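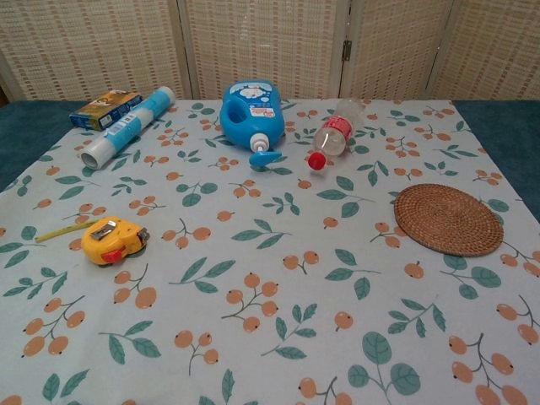

Paloma Rosenthal would put the demonstration off until August, on the grounds that visitors remember a dropped bottle longer than a good grasp. I take the point. We are going ahead, so set the table up properly.

## 4. Laying out the Lomley table

1. Pull the cloth flat. Wrinkles catch fingers.
2. Lay the tape measure, the round coaster and the clear drink bottle well apart. Keep the red cap on the bottle.
3. Put the big blue bottle towards the back, on its side.
4. Walk round to the visitors' side and check that the hands will be in plain view. 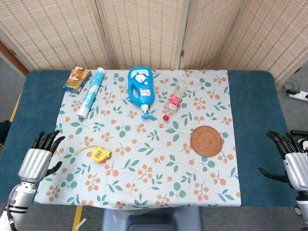
5. Start the Skudden program with both hands clear of the cloth. Wait 40 seconds before asking for a first pick.

**Note:** The Bistis leaflet claims 3,296 clean picks. It doesn't say how many were tried, or on what. Don't repeat the figure to visitors.

**Caution:** Keep everyone behind the yellow tape while the arms have power. "It stops if you touch it" is what the salesman told us, and I haven't seen it proved.

6. If a pick fails, leave the object where it lands and say so aloud. Do not nudge it back between tries.
7. Write down every try, failures included.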